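Fekthorpe paddle games: notes and data
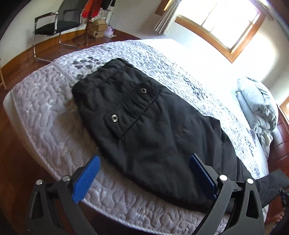
This archive covers the home bat-and-ball consoles sold under the Fladgate and Pimentel names, plus the one Adia machine that ever seems to come up for sale. All of them play tennis. Most also play something called squash, which is tennis with a friend missing, and a few offer football, which is tennis with extra bats.

Contents

consoles.csv — one row per machine, 40 rows
sounds/ — recordings of the beeps, of which there are fewer than you'd hope
manuals/ — scanned text, typed out by hand, spelling mistakes kept
faults.txt — what was wrong with each machine when it came in

Columns in consoles.csv

maker: as printed on the case. Fladgate changed its own spelling for one batch and we have left it alone.
games: the number claimed on the box.
games_real: the number you get once you stop counting the same game at two speeds.
chip: blank if the lid is glued down. We don't break lids.
colour: yes, no, or "green", for the Pimentel sets that manage green and then lose interest.

Known problems

Rows 14 and 16 may be the same console. The serial labels differ, but so does the handwriting on them, and the scratches match rather too well. Both rows stay until somebody can open the cases.

Beep lengths were timed from tape in version 1 and were wrong by some 2 per cent, as the tape deck ran slow. Version 2 fixes this. If you built anything on the old figures, sorry, and also, what did you build?

The Adia has no sound file. It has a speaker, and the speaker has a wire, and that is as far as we got in January.

Using the data

Copy it, change it, print it out. A credit to Jucélia Peixoto is polite, as she typed every manual, including the Pimentel one that explains how to switch on a television over four pages.

Corrections are welcome by email. Please say which row you mean and send a photo of the label if you own the machine. "My uncle had one and it was brown" has been received several times and is now in faults.txt.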